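How to replace the CPU in an older desktop

Written by Liesbeth Hermans for the Haslam repair night handouts 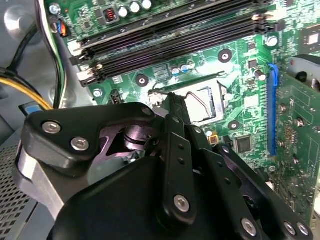

Before you start

This guide covers taking the old processor out of a full-size desktop and fitting a new one. It assumes the machine ran before you opened it and that you already have the right chip. If you are chasing a fault, read the memory and power supply handouts first. A dead CPU is rare and I have only replaced a handful for that reason.

Check the board will take the chip. The socket type has to match, and so does the BIOS version. Look up the board's model number on the maker's support page and find the list of supported processors. If the list says a chip needs a later BIOS, update it while the old processor is still fitted.

You will need:

- a Phillips screwdriver, medium size, with a long shaft
- thermal paste
- isopropyl alcohol, 90 per cent or higher
- lint-free cloth or coffee filters
- an anti-static wrist strap
- a small tray for screws
- a torch

Allow an hour and a half for your first one. Work on a bare table and not on carpet.

Step 1. Shut down and unplug

Run the computer for five minutes so the old paste softens, then shut it down properly. Switch off at the wall, pull the power cord and disconnect everything else from the back. Hold the power button in for ten seconds to drain what is left in the board.

Step 2. Open the case and lay it down

Take off the side panel and lay the case flat with the motherboard facing up. You don't want to be working on a socket sideways. Clip the wrist strap to bare metal on the case. Paint is no good, so find an unpainted edge or a screw head.

Step 3. Move the cables aside

Older desktops often have the front panel wires and the power leads running along one side of the board, and they will spring back into your way at the worst moment. Tuck them behind the edge of the case or hold them with a loose twist tie. Leave plugged in whatever can stay plugged in. If a small header connector has to come off, take a photo with your phone first. Some of them will go back on the wrong way around.

Step 4. Take off the cooler

Unplug the fan lead. If the cooler is screwed down, loosen the screws in a cross pattern, a couple of turns each. If it has push pins, turn each one in the direction of the arrow and pull it up.

Twist the cooler gently from side to side before lifting. If it won't move, warm it with a hair dryer on low and try again. On boards with pins on the underside of the chip, the CPU can come up with the cooler and bend its pins, so go slowly.

Step 5. Remove the old processor

Press the retention lever down slightly, move it outwards until it clears its catch, then raise it all the way. If your socket has a metal load plate, lift that too. Note where the small triangle on the corner of the chip is pointing.

Pick the chip up by its edges, straight up, and put it in a plastic clamshell or an anti-static bag.

Step 6. Look at the empty socket

Use the torch. Keep fingers, cloth and tools out of it. If the contacts are the springy type, they should all catch the light the same way, and one that is bent will show up as a dark or bright spot. If you find dust, use a few light puffs from a rubber bulb blower. Canned air held at an angle can spit liquid.

If you get paste in the socket, stop and ask someone at the bench. Glykeria Xenos has the magnifier lamp and more patience for it than I do.

Step 7. Fit the new processor

Line up the triangle on the chip with the mark on the socket and check the notches, if there are any. Lower it straight down and let go. It should sit flat under its own weight. Never push it in. If it rocks, lift it out and check the corners again.

Close the load plate if there is one and bring the lever back down under its catch. The plate type takes more force than you would expect and may creak a bit.

Step 8. Clean and paste

Wipe the old paste off the cooler base with alcohol until the cloth comes away clean. Give it a minute to dry. Put a blob the size of a small pea in the middle of the new chip. The cooler will spread it.

Step 9. Refit the cooler

Set it down squarely and tighten in a cross pattern, again a couple of turns at a time. Stop when the screws stop. Plug the fan lead into the header marked CPU_FAN.

Step 10. Test

Reseat any memory you bumped. Reconnect power, monitor and keyboard, and start up with the side still off. Go into the BIOS and check the processor name and the temperature. If the reading keeps climbing quickly, shut down and redo steps 8 and 9.

If the fans spin and there is no picture, push the memory down until both ends click, then check the CPU power plug near the top of the board. It gets forgotten a lot.

Repair night runs on the first Saturday of the month, except December. Bring the machine and its power cord. Leave the monitor at home.

Contact: Marijke Smits, Haslam Repair Night | Copyright Haslam Repair Night | Back to top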